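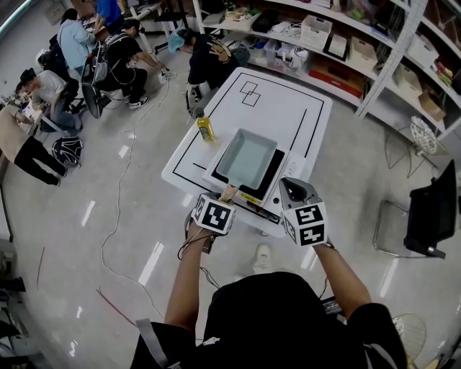 Marta Symonenko wrote back on the draft that she still could not tell whether the evening bus had changed anything, or whether we had simply moved the same passengers from one vehicle to another. It is a fair complaint and I have tried to answer it in this version. I am not sure I have managed.

Bikstead evening bus: progress report to the Menon Fund
Last updated: 2026-07-20

Where we are

The bus has run on every evening it was meant to, apart from two when the driver was ill and the operator, Cokitz, had no cover. The grant paid for a service between the estate and the hospital, with the last departure at 22:00. The application said this would help shift workers get home, let older residents go out after dark, and cut the number of short car trips. Only the first of these has anything solid behind it so far.

Hospital staff do use it. The departure after the late shift is the busiest of the night and Hanna Karpenko, who took over the passenger survey in the spring, had no trouble getting forms back from those riders. Everybody else is harder to find. The early evening runs are often close to empty, and I don't think the explanation in our last report (that people needed time to hear about the service) will do any more. The leaflet has been through every door on the estate. People have heard about it.

The survey

We gave out 100 forms and got fewer back than we had hoped. Most came from people already on the bus, which tells us that people who use the bus like the bus. Of the forms handed out at the surgery, 20 were returned, and several of those had only the first page filled in. I would ask the Fund not to read much into the satisfaction score. It is high, and it would be high for almost any free service asked about in this way.

The question on car trips was badly worded and I should have caught it. It asked whether passengers "would consider" leaving the car at home. Nearly all of them would. Several don't own one.
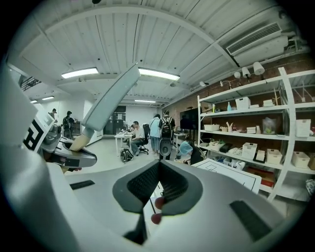 Reading time: 2 minutes

Booking and timetable

Vunon supplied the booking line and the text reminders. Both work, in the sense that messages go out. Vunon's monthly summary treats every reminder sent as a "journey supported", and I have left that measure out of this report. Myroslav Hordiienko has asked them for completed journeys instead. They have agreed, but the first set of figures left out the return leg, so we are waiting for them to be done again.

The timetable was changed once, at the request of the hospital, so that the late bus leaves after handover and not in the middle of it. That was a cheap change and probably the most useful thing we did all year. The stop outside the library was moved for the roadworks and has not been moved back. Vsevolod Tkachuk is chasing the council.

Money

Spending is within budget. Some of this is good management and some of it is the part-time coordinator post, which stood empty for longer than planned. The unspent salary should not be taken as a saving, as the work was either done late or left undone. Fuel has cost more than we allowed for. Cokitz has absorbed the rise up to now and has told us in writing that it will not go on doing so after the current contract.

What we propose

Drop the two quietest early runs and keep the late one. Myroslav Kuzmenko disagrees, and thinks the early runs should be kept through the darker months before anyone decides. His view is that older residents will want them in November in a way they don't in June. I doubt it, though I have no figures to set against him, and the cost of waiting is small. If the Fund prefers his plan we can carry it out within the present grant.

Either way, I would like to rewrite the survey and hand it out away from the bus, at the shops and the school gate, and ask people how they got home the evening before. We need the Fund's agreement to move the unspent print budget across to pay for that. The form for the transfer is attached, with the two missing invoices from the last quarter.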